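Same kitchen every time, or mix it up?
Posted by Tayla Kingi

I'm teaching a two-armed robot kitchen chores by recording examples, and I've got 406 so far. My worry is the background. I never tidy the back of the counter, so every run has the same jars and bottles along the tile wall. Should I clear all that out? One of my starting poses, with the steel bowl out by itself:

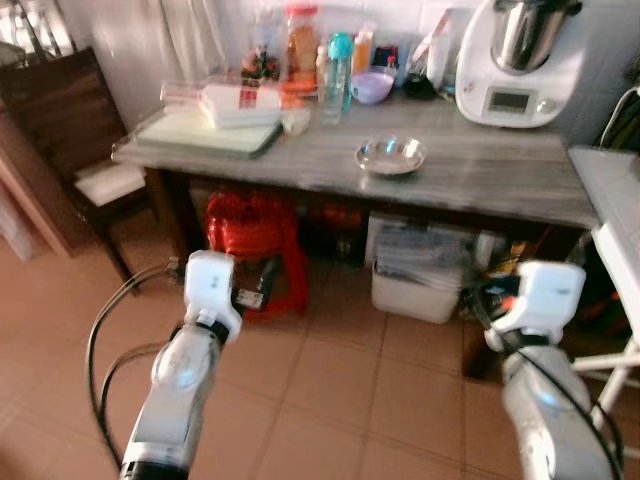
Arms down, bowl near the middle

Folke Nyberg
Leave the clutter! I cleared everything when I started on Ultberg and the policy fell apart the minute a mug showed up. Just move things around between runs (I shuffle mine every 22 episodes, no science behind that) and change where the bowl starts too. And don't toss the slow runs. Toss the ones where you changed your mind halfway.

Tayla Kingi
Okay, that's a relief. The carrot setup is messier, with the slicer on the board and extra bowls out, and the right arm over at the steel bowl:
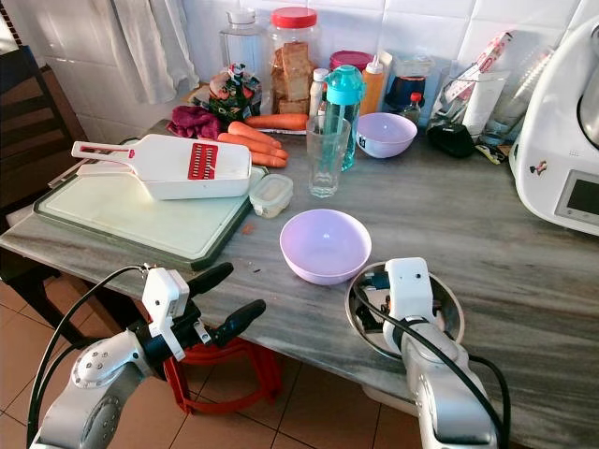 Glenys Tomoana
Looks fine to me. I'd write down which layout goes with which run though, I skipped that and had to rewatch 70 of them. How many you need depends on the task, mine got decent at almost 733.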